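In August I was asked to look after the small sorting cell at Keskin, and this week I finally did its calibration again from zero. Nermin Gündoğdu, who had the job before me, left good notes, but they say nothing about the camera drift.

The drift was small at first. The arm came down a bit to the left of each pen, then more every morning. I blamed the gripper and changed both pads. It did not help. Then I found that one screw of the camera bracket was loose - a quarter turn, no more.

After tightening it I did the following:

- exposure set to 80, auto mode off
- 400 grid corners collected again
- old offset file renamed, not deleted (please do the same!)

Then I put the pens and books back on the grid for the pick tests.
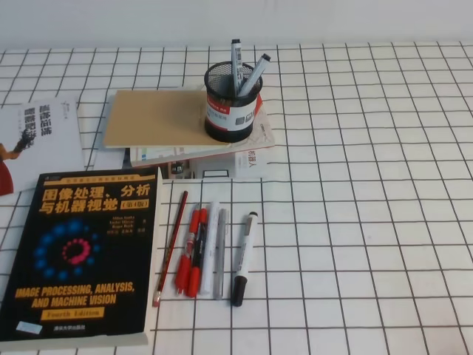
The red pencil and the markers are my usual test pieces, and the thick black book is also my reading for the evenings.

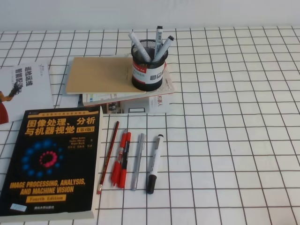
## Still to do

The cable near the wrist joint rubs when the arm turns fully. Ozan Yurt has promised me a longer sleeve from Dudach. Until it comes, I keep the speed at half.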